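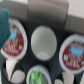 Section 2. Loading the carousel

Your Kirkden carousel is shipped empty. Place it on a dry, level surface within easy reach of your brewer before you load any pods. Leave enough room on all sides for your hand to reach the far slots.

2.1 Before you start

Remove the packing sheet and any tape left on the top surface. Wipe the slots with a damp cloth and let them air dry. Do not put the carousel in the dishwasher.

Check that your pods are the standard single-serve type with a rim. The slots are cut 44 mm deep and are made for that shape. Flat capsules and soft paper pods will fall in and be hard to get out.

2.2 Loading pods

1. Turn the carousel until an empty slot faces you.

2. Hold the pod by its rim with the foil lid facing up. Do not press on the foil.

3. Lower the pod into the slot, narrow end first, and let go. It should drop the last little way by its own weight.

4. Check that the rim sits evenly all the way around. If one side stands higher, lift the pod out and set it in again. Pushing down on the high side can crease the lid.

5. Turn the carousel to the next slot and repeat. Load opposite sides in turn so the weight stays even.

NOTE: Keep pods of one variety next to each other. Lids with the same colors are easy to spot as a group, and you will see sooner when you are running low. With dark red lids on one side and green on the other, most people can pick a pod without reading the label.

CAUTION: The foil edge on some lids is sharp. Keep small children away from loose pods.

We use cookies to remember your region and show the right manual. Accept all | Manage settings

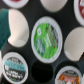

2.3 Taking pods out and refilling

1. Grip the rim on 2 opposite sides with your thumb and finger.

2. Lift straight up. If the pod sticks, turn it a little in the slot and lift again.

3. Look into the empty slot before you refill it. Coffee grounds in the bottom will keep the next pod from seating -- tip them out or use a dry brush.

4. Move older pods toward the front and put new ones behind them. Check the date on the box, as many pods are not dated one by one.

NOTE: A slightly rippled lid is normal. A lid that is swollen or punctured is not, and the pod should be thrown away.

CAUTION: Never return a used pod to the carousel. Hot liquid can drip into the slot and stain it.

2.4 Replacement parts

The turning base and the non-slip feet can be ordered from Ferutham under part number 922. Have the model name ready when you order -- the Rees and Unent bases look alike but will not fit the Kirkden.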